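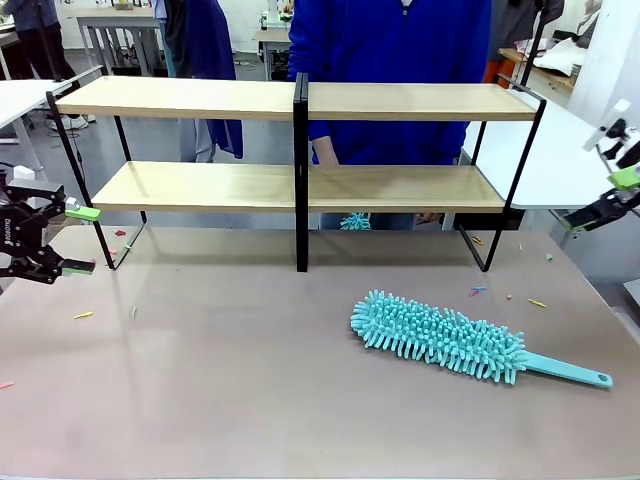 A two-tier shelf and a turquoise chenille duster, which is about as much equipment as the job calls for.

The Slow Pleasure of a Dusted Shelf

By Javiera Bravo
2024-05-26

My grandmother dusted before she swept, and she swept before she put the kettle on, and if you came into her kitchen in Brinddale out of that order you were sent back out to the porch until the house had caught up with itself. I spent a good part of my childhood on that porch. I could hear her in there, lifting things and setting them down again, the little click of a china dish on a board, and then a pause while she looked at whatever had been underneath. She was never in a hurry about it. I think she liked the looking as much as the cleaning, and I have come, rather late and after a lot of years of doing it badly, to feel the same way.

I bring this up because I bought a shelf this spring. It is a small thing, two oak-colored boards in a black metal frame, the kind that sits on top of a table or a sideboard and gives you somewhere to put the things you would otherwise stack. You see this sort everywhere now. There is usually a slim frame, some air between the boards, and no back to it at all, so that whatever is behind shows through and the room feels a little bigger than it is. I love mine. I put my cookbooks on the bottom, and on the top I put a row of small pots my sister brings me from Fiscombe, where there is a market every August and she has no self-control.

What I had not reckoned with was the dust. A cupboard keeps its secrets, but an open shelf is out there in the weather of the room, and every board has a top and an underside and four edges, and then there is the frame, which in black shows every speck that lands on it. Within a week mine looked as if it had been brought down from an attic.

So I called Cremilda Cordeiro. Cremilda has cleaned houses in Justton for most of her working life and now teaches other people how to look after theirs, in a bright upstairs room over a hardware store called Espinoza, where the stairs smell wonderfully of rope and paint. I had written about her once before, when she talked me through a very bad oven, and she said to come over on a quiet morning and bring my worst habits.

My worst habit, she told me before I had my coat off, was spray. I had been misting the boards with polish and wiping them with half an old T-shirt, and then feeling pleased about the shine. "You made a nice sticky floor for the dust to land on," she said, kindly enough. She hardly uses polish on a shelf. Nine times out of ten she goes over it dry, with one of those fat chenille dusters on a plastic handle, the ones with all the soft little fingers that look like something you would find in a tide pool. (I had always thought they were a bit of a joke. I now own 3.)

The fingers, she explained, are good at getting around things. A flat cloth goes over a board very nicely and then comes to a post or a corner and folds up on itself and gives in. The chenille squashes down and goes around, and you can push it into the place where the metal meets the wood, which on a shelf like mine is where the dust goes to live. She had me run a fingertip down the join and look at it. I won't tell you what was there, but I washed my hands.

Then she showed me her order of work, and it was my grandmother's order with a few improvements. Everything comes off the shelf first. All of it, even the heavy bowl, even the plant that sulks when it's moved. You start with the top board and draw the duster along in one long pull, toward you, and you don't flick. Flicking was my second worst habit. I flick like someone shooing chickens, and the dust goes up and has a look around and comes down again on the board below. After the top board comes its underside, which I confess I had never once considered in my life, and after that the lower board, top and bottom in the same way. The frame is next, from the top of each post down to the feet, and the tabletop under the shelf comes last.

And then you go around to the other side and do it again from there! This was the part that changed things for me. If your shelf stands on a table you can walk around, do walk around it. From the front you only ever clean what you can see from the front, and the far edge of the lower board can go months without anybody paying it a visit. Mine lives against a wall, so I have taken to turning it out at an angle, a corner at a time, which it is light enough to let me do once it has been cleared.

We had coffee afterward, Cremilda and I, and got to talking about how long all this ought to take. She thinks people put off dusting because they imagine a whole afternoon of it. A small shelf with the things already off takes her 7 minutes, and it took me almost double that, though I was talking the whole time. What eats up the morning is the putting back. You find a pot with a chip, or a cookbook falls open to a soup you used to make, and there you are on the floor with it. She has made her peace with this and says it should be counted as part of the job.

As for the duster itself, it needs looking after too. Shake it outdoors, well away from the laundry line (I learned that one alone). When shaking stops doing much good, pull the head off if yours comes off, and wash it in warm water with a drop of dish soap. Skip the fabric softener, which coats the fibers and leaves them slippery. Squeeze it, don't wring it, and let it dry all the way through before it goes anywhere near wood. Cremilda hangs hers by the hole in the handle, on a nail by the window, and fluffs the fingers out while they are still damp so they don't dry in a clump.

I went home and did my own shelf that same evening — both sides, undersides and all — with the radio on. The pots came off one at a time and stood on the table in a crowd. One of them, a squat green one from the August before last, had a dried bean in it that I have no memory of putting there. I gave the pot a wipe and put the bean back, and then I went and filled the kettle.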